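Zoltstead Table Mount Paper Cutter: Review After a Season of Use

Posted 23rd October

I cover tables with brown paper a lot. I do it for gluing, for painting small furniture, for cutting sewing patterns, and for the big family meals where a cloth would be ruined before dessert. For years I kept the roll in a closet and cut it with scissors on the floor. The cuts wandered, the roll got dented, and the loose end tore every time I put it away.

The Zoltstead is a steel frame that holds a paper roll at the end of a table and has a cutting bar across the front. You pull out what you need, hold the bar down with one hand, and tear upward with the other. I bought mine in January with my own money. It has been in use most weeks from then until now.

What comes in the box

You get two end brackets, a rod, the cutting bar, two springs, a pair of clamps, and a bag of screws. The instructions are one folded sheet with drawings and very little writing. Everything was there and nothing was bent. The powder coat on one bracket had a chip near the foot, which I touched up with enamel.

No paper is included. The listing shows the cutter with a full roll on it, and the note about paper being sold separately is a long way down the page. If it's a gift, order a roll at the same time.

Assembly

It took me less than an hour, and most of that went to the springs. They hook from the bar to the brackets and they are stiff. Pliers are a must. The drawing shows the hook facing in, but on mine it only seated properly facing out. Try both before you force it.

The clamps open to 3 inches, enough for every table I own. They have rubber pads that don't mark the wood. If your table has a deep apron close to the edge, the clamp won't get a good bite and you will need the screws. I didn't want holes in the dining table, so I clamp it there, and I screwed it down on the bench in the garage.

Moving it back and forth is easy enough without paper on it. With a full roll it is heavy and the rod can slide out if you tip it, so take the roll off first.

Which paper fits

The frame takes rolls up to 30 inches wide. I have used two kinds of paper, the plain brown paper from Wan and a heavier one sold by Brumutau. Both fit the rod. The Wan roll is 100 feet long and thin enough to fold around corners. It wrinkles if you look away from it, and wet glue will go through. The Brumutau paper is stiffer, lies flatter once it has relaxed, and costs a good deal more. I use the Wan for meals and the Brumutau for work.

Heavy paper comes off the roll with a strong curl. I pull the sheet, turn it curl side down, and leave it overnight with books on the corners. Taping it down while it still wants to roll up is a fight, and the tape usually loses. On a long table I lay the tape across the sheet as well as along the edges.

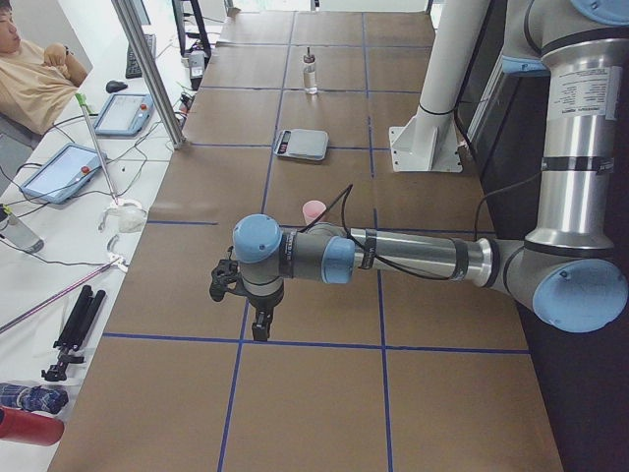 Cutting

With the heavier paper the cut is very good. The bar has fine teeth and leaves an edge that is nearly smooth. I can put two sheets side by side on the table and the gap between them is small enough to cover with one strip of tape.

With thin paper the results vary. If I tear fast and keep the bar pressed down, the edge is fine. If I tear slowly, the paper drags sideways and I get a ragged piece at the far end. It took me a few weeks to get the feel of it. Start the tear at the corner nearest your stronger hand and keep the angle low.

The teeth are sharp enough to scratch a knuckle. There's no guard. I would not let a small child use it, and I keep a strip of cardboard over the bar when the cutter is stored on a shelf. A guard that snapped on would have cost the maker very little.

Tension is the other weak point. There's no brake on the rod, so a full roll keeps turning after you stop pulling and you end up with slack. I fixed this with a felt washer on each side. As the roll gets smaller the problem goes away by itself.

Getting the sheet onto the table

A cutter solves half of the job. The other half is holding the paper down, and I have opinions on that too.

I use blue painter's tape. It sticks well to brown paper, it tears by hand, and I can get it off the underside of a tabletop. Masking tape from the kitchen drawer is cheaper but leaves a gummy line on varnish if you forget it for a while. Clear packing tape pulls the top layer off the paper when you lift it, so you lose the whole sheet.

Wipe the table first. Flour dust, sawdust and furniture polish all stop tape from holding. Lay the first strip along the far edge, smooth the paper toward you with your forearm, and tape the near edge last. 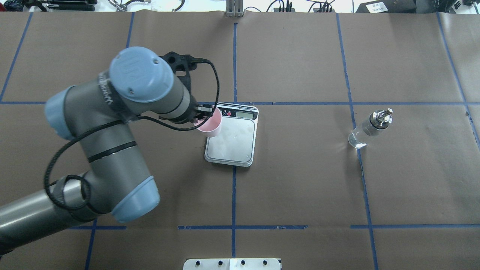 My own work table gets marked out in sections whenever I have several things drying at once, and a cutter that gives straight edges makes that much easier. I use the edge of a fresh sheet as my ruler and run tape along it. You don't have to run every strip the full length, either. Blue tape in big rectangles works well on brown paper even when one of the cross lines is broken into shorter pieces, like the lower one here, and short pieces are easier to keep straight if you are working alone. I write the date and the paint color on the tape itself and peel it off when the piece is dry.

Compared with the Flerby

Before this I borrowed a Flerby cutter for a few weeks. It is a wall model, with the roll hanging in a bracket and the paper coming down past a straight blade. The blade is smooth and cuts thin paper better than the Zoltstead does. It also costs less.

Against that, you have to screw it into a stud, it stays where you put it, and you must carry the cut sheet across the room to the table. In a gift wrap corner or a shop counter I would choose the Flerby. For covering a table, I like having the roll at table height so I can pull the paper straight down the length of the top and cut it where it already lies. That one thing has saved me more time than anything else about the cutter.

The Flerby's plastic end caps worry me. One had a hairline crack before I returned it, and I had not dropped it or put a heavy roll on it. The Zoltstead is steel everywhere except the pads.

Cleaning and upkeep

There isn't much to do. Paper dust builds up under the bar and I brush it out with an old toothbrush. I put a drop of light oil on the spring hooks when they started to squeak, then ran off a short piece of paper in case any had dripped.

The bar is held by two screws and can be replaced. Zoltstead sells a spare, though it was out of stock each time I looked. Mine still cuts as it did when it was new, so I haven't needed one.

If glue gets on the teeth, let it dry and pick it off with a toothpick. I tried wiping it wet the first time and only pushed it further in.

A note on surfaces

Tape is less predictable than the cutter. On my varnished table, painter's tape comes up clean if I pull it back on itself slowly. On raw pine it lifts fibers. On smooth painted surfaces it holds well, but the paint has to be fully cured, and I give it longer than the can says. When I skip the paper and tape straight onto a bench top, I press the crossings down hard with a thumbnail. The upper strip has only the lower strip to grip there and that is usually where a corner starts to lift.
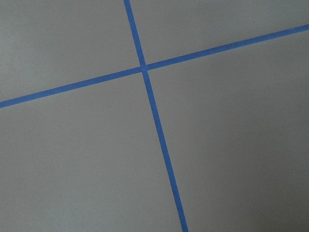 Two strips of blue tape crossing on a matte gray surface.

What I would change

I would add a brake for the roll and a cover for the teeth. I would also like a ruler printed along the front of the frame, so I could cut narrow pieces off the side of a sheet without getting out a tape measure. The clamps could open wider. The instruction sheet needs a correct drawing of the springs.

Who it suits

If you cover a table once or twice a year, buy a roll and use scissors. The cutter takes up room and you won't get the use out of it. If you do it every week, or you share a table between meals and messy work, it is worth the space. Teachers with a long art table would probably get on well with it, as long as an adult does the tearing.

Rating: 7 out of 10. I took off points for the missing guard, the loose roll and the springs. I have kept the one in the garage screwed down, and I will likely buy a second for the dining room when the price drops again.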